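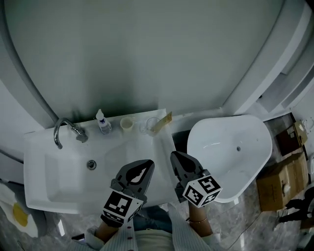 Most people in the Cistness service area get a water bill every two months and read one line of it, the amount due. The talk is about the other lines. I want everyone to leave able to find the meter, read it, and tell whether water is moving when it shouldn't be. Ask the room where they think water goes in a house. They will say the shower and the dishwasher. Then point to the screen: a basin, a faucet, a drain, a tub right next to it. When a faucet like this one drips, the water goes down the drain and leaves no mark on the floor, so it can go on for months. The meter is the one place it always shows up.

Introduce myself. Akinyi Mfaume, customer accounts at the Waweru water office, before that four years reading meters on foot. Say that I am not a plumber and will not be giving advice on repairs beyond the very simple ones. Jeptoo Mushi from the field crew is sitting at the side and will take the pipe questions at the end.

Handout is the yellow sheet. Check that the back row got it.

PART ONE: THE BILL

Hold up the sample bill. Go down it slowly.

Service address and account number. Skip unless asked.

Previous read and present read. These are the numbers on the dial on the two days we read it. Subtract one from the other and you have the usage. Ask someone to do the subtraction on the sample out loud. It comes to 56 units.

The letter after the present read. A is for actual, E is for estimated. Spend time on this. An E means we did not get to the meter — snow, a locked gate, a parked truck — and used your past bills to fill in the number. If you have a leak and two E bills in a row, the leak is not on either of them. It all lands on the next A. This is the biggest source of angry calls in our office and the callers have good reason to be angry. We ought to print the letter larger. I have asked.

Base charge. You pay this with every tap shut off all period. It covers the line and the meter. People who were away for the winter always ask.

Sewer charge. It is worked out from the water you used in the cold months, because we have no meter on the sewer side. So a leak in winter costs you twice, once for the water and again in the sewer rate for the whole year after. Pause here. People write this down.

PART TWO: THE METER

Slide of meter lid. Say where it usually is: front of the lot, near the sidewalk, under a metal or plastic lid. In the older houses up toward Grirkach it is in the basement on the street side wall.

Lift the lid with a large screwdriver. Look before you put a hand in. Spiders, mostly. Wipe the glass.

Slide of dial. The row of digits reads like the odometer in a car. Small triangle or star near the center is the low-flow indicator. If it is turning, water is going through. The newer Ideso meters have a screen in place of the triangle and you need to shine a flashlight on them to wake them up. Same idea, the screen shows a flow rate, and you want it to say zero.

The overnight test. Read these steps word for word, they match the handout:

Last thing at night, after everybody has finished in the bathroom, turn off the ice maker and make sure the washer isn't running.
Write down every digit on the meter.
Don't use any water. That includes flushing.
First thing in the morning, read it again.

If the two numbers match, you are fine. If they don't, something used water while you slept. Somebody will ask about getting up at night. Tell them to do it on another night, or do it over two hours in the afternoon when the house is empty. The afternoon version misses very slow leaks but it is better than skipping the test.

A water softener will spoil the test. They run a cycle in the early morning, most of them at 2 a.m. Set it to bypass first.

PART THREE: FINDING IT

Toilets come first. Put a few drops of food coloring in the tank, leave it 15 minutes, and look in the bowl. Color in the bowl means the flapper is letting water by. The part is cheap and sold at any hardware store. Take the old one with you.

Then the outside faucets, and any hose left under pressure. Then the irrigation valves. Walk the yard and look for a patch that is greener than the rest in September, when everything else has gone brown.

Then the indoor faucets. Dry the basin with a paper towel, leave it an hour, and look again. Do the same for the tub.

If all of those are dry and the meter still moves, close the main shutoff at the house and look at the meter once more. Still moving: the leak is between the meter and the house, in the buried line. Stopped: it is inside. Repeat that, it is the part people mix up. Draw it on the board if there is one.

Story for this section. Felista Masanja gave me permission to use her name. Her bill went up a little each period for most of a year and she put it down to her son moving back home. She did the overnight test after last year's talk. The meter had moved. Toilets were fine, faucets were fine, she closed the shutoff and the indicator kept turning. The line had a pinhole under the driveway. She got a credit for two billing periods because she had written her readings down with the times next to them. Show her page of readings if the slide works.

PART FOUR: WHAT THE OFFICE WILL DO

We will re-read a meter on request, no charge, once a year.

We will credit part of the bill for a repaired leak if we get a receipt and the leak was one you could not have seen. A toilet does not qualify. A buried line does. Last year we had 169 requests for a credit. Most of the ones we turned down had no receipt, or the form came in late. The form is on the back of the handout. Fung-ping Peng handles these and her extension is at the bottom.

We will not find the leak for you. Our side ends at the meter. This does not go over well, so say it plainly and move on.

Payment plans: anyone who gets a high bill can spread it out. Call before the due date. After the due date it is a different process and takes longer.

TIMING AND ROOM

Talk runs 50 minutes with the bill exercise. If we start late, cut the irrigation part and the newer meter screens, and leave the overnight test alone. Mwanaisha Mollel has the spare meter for people to handle; pass it around during part two and get it back before questions, as it drips from the last bench test and someone always sets it on their papers.

QUESTIONS THAT ALWAYS COME UP

Can the meter run fast? Rarely. Old ones tend to run slow. We will test it if you ask. If it tests fine you pay the test fee.

Does the city read it by radio? On some streets. The E and A still apply.

My neighbor's bill is half of mine. Ask how many people live there and whether they water the lawn. Don't look up anyone's account in the room.

Is it safe to close the main shutoff? If it turns by hand, yes. If it is stuck, leave it alone and call a plumber. Jeptoo can say more on old gate valves.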